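Visits > Open Days > Lendgate

6 Feb 2024
By a Jildale club member

Two buses and a wet walk got me to the open day at Limmont's workshop in Lendgate, and I'd do it again tomorrow! I went for the teaching room, where people show the robots how to handle clothes. They were doing red sportswear while I was there, shirts with big numbers and white trim, and I stayed so long I missed the free soup.

The operator works a pair of handles, and the robot's arms copy every move. One full go at a task is a "demo" and gets saved with everything the cameras saw. The wall chart said 2,858 demos so far, and the target for each new garment is 300.

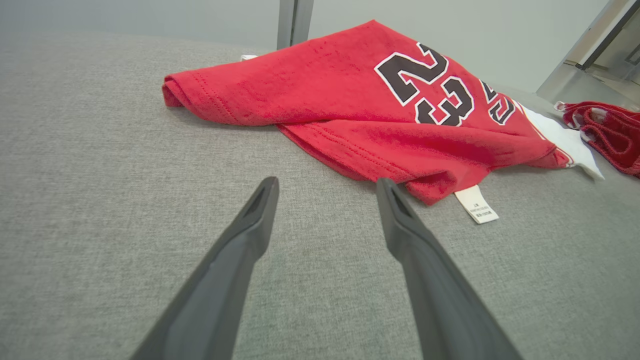 What I hadn't understood is how much the operator has to slow down. If you wiggle about looking for a good grip, the robot learns the wiggle too, so they pick a spot, go in and close. Bad tries get marked and kept in a separate pile (I asked about this twice, sorry to the operator).

After that we moved over to watch the two arms work together. Lifting is the hard bit, because you feel nothing through the handles and have to judge the pull by eye. Too far apart and the cloth goes tight, too close and it sags in the middle. I could have watched this all afternoon.

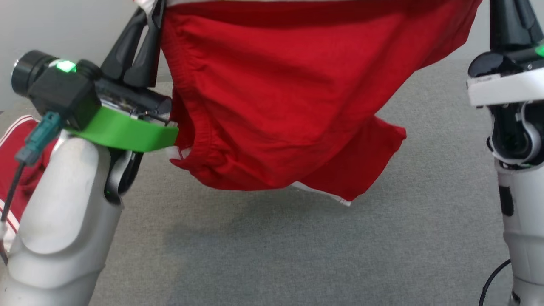 Having a go

Visitors got 2 minutes each on the practice rig, which they call Dobson. I dropped my cloth three times and then got a corner, and the whole line cheered. They had 100 slots for the day and mine was one of the last. Book ahead if they run it again, and bring a sandwich.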